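Project report, intraday gaps on Dundex futures
20 September 2023

Pulled 285 sessions of 5 min bars, starting in March. Threw out 13 with missing data. Question: do small gaps fill before noon? Mostly yes. Gaps under 70 ticks filled far more often than the big ones. Over 80, hardly ever, price just ran.

Stop placement was teh weak part. Too tight, got knocked out early. 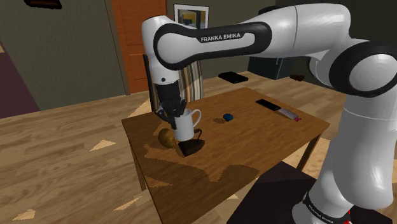

Second run used the Flullov cost settings, wich ate most of the profit. Still to do: short side, wider stops.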